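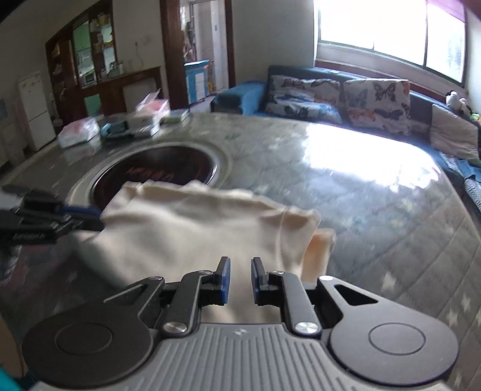
Cream-beige cloth laid out on the living room table

Free self-defense class at a community hall — do I need insurance or a permit?

Posted by Beryl Mottram, 24 Aug 2024

I train at a small judo and jujitsu club in Cerneck. Our head coach wants to offer a free self-defense class to the public, one afternoon, two hours, adults and teenagers. The club has never run anything for non-members before. We would be using the Lustine Hall, which rents for 300 for the afternoon, and the hall manager has asked for "proof of cover" before she will confirm the booking.

Our members are all insured through their annual membership. What I can't work out is whether that covers people who walk in for one class and never come back. The coach says a signed waiver is enough. The hall manager says it isn't. I have the booking form half filled in and I need to send it back soon.

Also, is there a minimum age we should set? We had a 12-year-old ask already. And should we take sign-ups or let people turn up at the door?

Krishnamoorthy Kotian

Your coach and the hall manager are talking about two different things. A waiver is a paper between you and the person taking the class. Proof of cover is a certificate from your insurer that says the club has liability insurance for that kind of event at that address. The hall wants the second one. You will probably want both.

Member insurance usually stops at members. Call the insurer or your governing body and use the words "one-time public class, non-members, contact activity." Ask them to put the answer in an email. Some policies let you add guests for a day, and some make you buy a separate event policy. When our club in Skurnberg did this in April we paid 370 for the event policy, and it took more than 5 working days for the certificate to arrive. Check that the hall is named on it exactly the way it is on the rental agreement. Ours came back with the wrong street and had to be redone.

On permits, I would ask the town clerk. We didn't need one for an indoor class with no ticket sales, but that was our town.

For age, ask the insurer that too. They may have a minimum. Anyone under 18 needs a parent or guardian to sign, and we asked the parent to stay in the building. Pair the teenagers with each other for the drills.

Take sign-ups. You need a head count for mats and for instructors, and the insurer may set a maximum.

Jarrah Goodwin

we just had people sign a sheet at the door and it was fine. never had a problem

Ibrahim Shehu

I would not go by the door sheet. I helped at a free class where a woman hurt her wrist on a simple grab release, and the first thing her doctor's office wanted was the club's insurance details.

One more thing to look at — if any of your coaches are paid, even just for gas, tell the insurer. Ours treated paid and unpaid instructors differently. Keep the signed forms afterward as well. Our insurer told us how long, so ask yours when you call.

Beryl Mottram

Thank you. I called this morning and walk-ins are not covered under our membership. They are sending a quote for a day policy, minimum age 14 with a parent present. I've asked the hall to hold the date until the certificate comes through.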